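Stocking the bottom of a gondola bay with bottles, how do you keep them from falling over?

Posted in Retail and Shop Work | 3 replies | 133 views

pegboard_tuesday
Posted 4 months ago

I started in March at a discount store, the Dellora in Drernthorpe if anyone knows it. It's my first shop job. I do the evening shift and most of it is filling shelves and facing up before we close.

The bay I have trouble with is one of the beige ones with flat back panels and slots in the uprights. The upper part has hanging packs on it. The low part is where I'm supposed to put bottles of cleaner, the green ones, and they are taller than what used to be there. They have pointed tops and smooth sides. If I push one in from the front it hits the one behind it and the whole line leans. Twice now I have had one go over and take three others with it. Nothing broke but it makes a lot of noise and my supervisor looks up every time.

What I have been doing is taking one bottle in each hand by the top and putting them down in pairs. It is faster than one at a time. A coworker told me it's a bad habit and I should hold them lower down, but she couldn't tell me why, and there isn't much room to get my hands in lower down anyway.

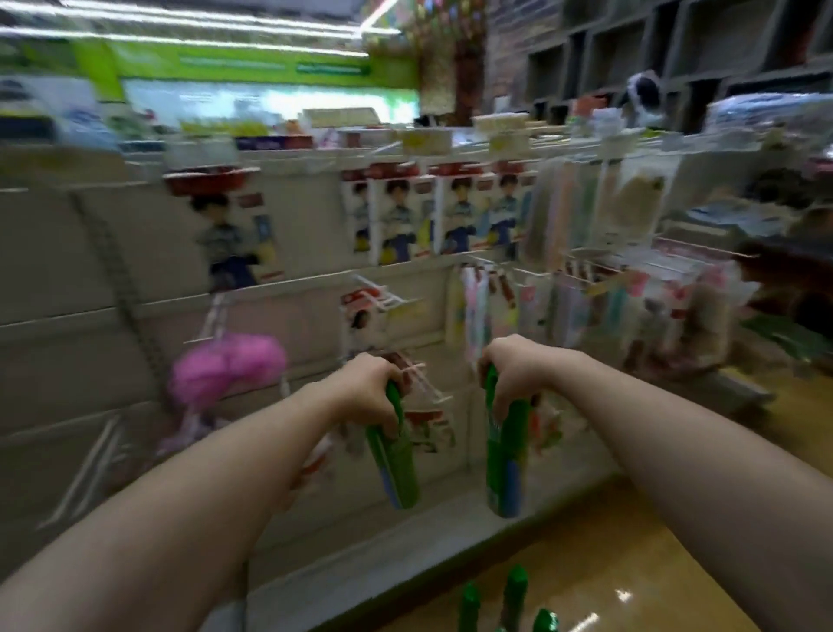

I usually get about an hour for this part of the store and there is a second aisle to do after it. So I would like to know three things. Is there a right way to hold bottles like these when you are filling a low shelf? Should I fill from the back or the front? And is there something I can ask for that keeps the rows straight? The shelves have no dividers at the moment and I don't know if ours take them.

Also, the hanging stuff has big gaps in it. One pack off by itself on the left, then bare panel, then a bunch of them together. I was told to "close it up" and I'm not sure if that means slide everything over or leave the gap for what's out of stock. Different people have told me different things.

Thanks for any help.

Urkiria
Posted 4 months ago | 55 people found this helpful

I did stock work for eleven years, mostly in household and garden. I'll go in the order you asked.

Holding the bottles. Two at a time by the top is fine for light bottles with a cap that is screwed down hard. It is not fine for anything with a flip cap, a trigger or a push-pull top, because you are hanging the full weight off the part that is meant to open. I have had a cap come away in my hand and a quart of floor cleaner go down my leg. Before you start a case, take one bottle out and try the cap. If it turns easily, hold the bottles around the shoulder or the body and do them one at a time until you find a case that is tight. Tell someone too, as loose caps usually run through the whole case.

The other trouble with holding by the top is that the bottle swings. When you set it down, the bottom edge lands first on one side and it rocks. If you are going to do it that way, let the base touch the shelf, wait until it is flat, then let go. It takes maybe a second longer.

Back or front. Back first, always, and rotate while you are there. Pull the old ones forward or take them out completely, put the new ones at the back, then the old ones in front. If the shelf is low, get down on one knee for it. Bending over from the waist for an hour will catch up with you. Ask for a kneeling pad. The store should have one, and if it doesn't they are cheap.

Don't push a row back with the front bottle. That is what is tipping yours. Tall bottle, narrow base, you push near the top and it pivots. If you have to move a row, put your hand low on the front bottle, close to the shelf, and slide the row slowly. With smooth plastic against smooth plastic the labels can grab each other, so I would usually move them two or three deep at most.

Keeping rows straight. There are clear plastic dividers that clip to a front rail, but they need a shelf that is made for them or a magnetic strip. Look along the front lip of your shelf. If there is a channel with small teeth in it, you can have dividers. If it's plain metal, ask about a magnetic one or a wire front fence. The fence is the low wire thing that slots into holes along the front edge. It won't stop them leaning but it stops them going on the floor.

Check the shelf is level as well. One bracket in the wrong slot and the whole shelf slopes to one side, and with squat jars you would never notice. With tall bottles you notice right away. Empty the shelf, look at both ends, count the slots from the bottom of each upright. They should match.

The hanging packs. Ask to see the planogram for that bay. Every gap should have a price label or a peg label for it. If there is a label and no stock, leave the gap and report it, because closing it up hides the out of stock and it won't get ordered. If there is no label, the gap isn't meant to be there and you can move things over. When somebody says "close it up" just before the store shuts, they often only mean pull the packs forward on the pegs so it looks full from the aisle. I would ask that supervisor which one they want and stick with it.

salinas_nightfill
Posted 4 months ago | 12 people found this helpful

Mostly agree with the answer before mine. I work nights at a warehouse store outside Salinas and we go through some 3000 bottles on a heavy week in cleaning alone, so here is what I would add.

Cut the case down and leave them in the tray if you can. A lot of cases have a perforated line so the top comes off and the bottom is a tray two or three inches high. Slide the whole tray on the shelf. Nothing tips over and you do a case in the time it takes to do two bottles. Some managers don't like the look of it. Ask first.

If you can't use trays, stand the bottles close together on the floor next to you before you load the shelf, labels all facing one way. Then you aren't turning each one around once it's up there. Keep them near the base of the unit and out of the walkway. If customers are still in the store, only put down what you can load in a minute or so.

Mop spills right away, even a small one. Cleaner on a shiny floor is very slippery and it doesn't always show.

I wouldn't worry about holding two by the neck. Everybody I work with does it. Wear grip gloves, the thin ones with the rubber palm. Smooth bottles get hard to hold after the first few cases when your hands are tired.

bay103
Posted 3 months ago

just lay them down on their side if they keep falling? we did that with drink bottles at my old job and it was ok

 Reply from Urkiria: Please don't do this with cleaning products. A lot of them are marked to be stored upright and if one has a bad cap it will drain all over the shelf below. Drinks are a different matter.

 Reply from bay103: ok fair

pegboard_tuesday
Update, posted 3 months ago

Thanks everyone. I counted the slots and the right side was one higher than the left. My supervisor moved the bracket and the rows stay up much better now. We don't have the channel for dividers, but there was a wire fence in the back room and it fits.

I asked about the hanging packs too. The gap does have a label behind it, so I've been leaving it and writing it on the sheet. Still waiting on gloves.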